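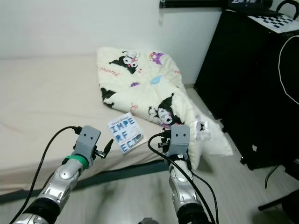
Bed and the two arms, Trerport.

Site visit: practical assessment centre, Trerport

The September intake for the physiotherapy assistant register will be the first assessed entirely at Trerport. Registered training providers were invited to walk through the centre before applications open, and these notes cover the points most relevant to candidates and their supervisors.

Check-in is on the ground floor off Gorkden Street. Candidates present photo ID and the admission notice, which must be printed. Phones and smart watches go into a numbered locker. The doors close at 8:15 a.m. and late arrivals are moved to the reserve list.

The written paper is sat in the east hall, which is licensed for 300 desks. It runs on the Wikarico platform, replacing the optical mark sheets used at Ventura. The paper has 56 items and no negative marking. Answers save on every change of screen, and an invigilator can move a candidate to a spare terminal without loss of time.

Practical stations are upstairs. Each candidate completes 2 stations of 20 minutes, with a changeover signalled by a bell. Transfers and positioning are marked against the published rubric – the version in the provider handbook is current.

Eliseo Rosales, who manages assessment operations, took questions at the end. Provisional results will be posted to the candidate portal by roll number, with section marks shown separately. The cut-off is set after moderation and is not published in advance. Requests for a re-mark apply to the written paper only. Practical results can be appealed on procedural grounds, using the form at the back of the handbook.

Parking is limited to the lot behind the building. The bus stop is closer to the entrance.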